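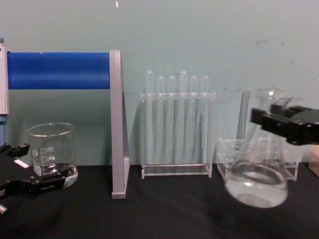

How often must the grippers on a two-arm cell be calibrated again? Every 1,000 cycles, and also after any change of the jaws.

Sharada Raju had written these words herself, in the manual for the Clulleo cell, and now she was reading them on a cold evening in November with a screwdriver between her teeth. The counter said 2,526. Somebody at Jevcombe had missed the service, and then missed it again.

She stopped the program and waited for the arms to go quiet. Then she took hold of the right gripper and moved it gently with her thumb. There was a little play in it — not much, but enough for a flask to swing when it should hang still.

"Can it wait until Monday?" asked Aranda from the door. He already had his coat on.

"It has waited since 1,718," she said. That was the last number in the logbook, and beside it was written only: noise on right side, will look.

He came in and read the page over her shoulder. The handwriting was his. He said nothing about it, and she did not ask.

She removed the two screws, cleaned the old grease from the rail and put in new grease with a cotton stick. Aranda held the lamp. When the jaws were back in place she closed them on the steel gauge, opened them, and closed them again, and each time she wrote down the value in pencil.

"Your bus is gone," she said.

"There is another one." He moved the lamp nearer. "Do the left side too."

She turned to the left arm and looked for the smaller screwdriver.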